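Häufige Fragen zu Schneideplotter, Vinylfolie und Schildern
Stand: Juli – Redaktion Kreativwerkstatt Ganditon

Welche Folie eignet sich für Holzschilder?
Für Innenräume empfehlen wir die matte Klebefolie Pretetti. Für Schilder im Freien ist eine wetterfeste Folie erforderlich.

Muss das Holz vorbehandelt werden?
Ja. Die Oberfläche ist zu schleifen, zu entstauben und zu grundieren. Acrylfarbe sollte vor dem Aufbringen der Folie 22 Stunden trocknen.

Kann eine Schablone mehrfach verwendet werden?
Schablonen aus Klebefolie sind für den einmaligen Gebrauch vorgesehen. Mylar-Schablonen können gereinigt und erneut eingesetzt werden. 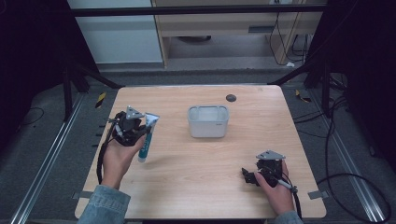

Weiße Tube mit blaugrünem Etikettenband über einem Tisch in heller Holzoptik.

Warum löst sich die Folie beim Abziehen des Transferpapiers?
In der Regel wurde das Motiv nicht ausreichend angerieben. Bitte rakeln Sie es von der Mitte nach außen an und ziehen Sie das Papier in flachem Winkel ab. Feine Schriften unter 7 Millimetern Höhe sind besonders empfindlich.

Darf ich eigene Entwürfe in den Kurs mitbringen?
Eigene Entwürfe sind willkommen – bitte als SVG-Datei. Pro Person können bis zu drei Motive geschnitten werden. Für Zitate und Liedtexte liegt die Klärung der Rechte bei den Teilnehmenden.

Wie werden Materialien umgetauscht?
Ungeöffnete Rollen nehmen wir innerhalb von zwei Wochen zurück. Zugeschnittene Ware ist vom Umtausch ausgeschlossen.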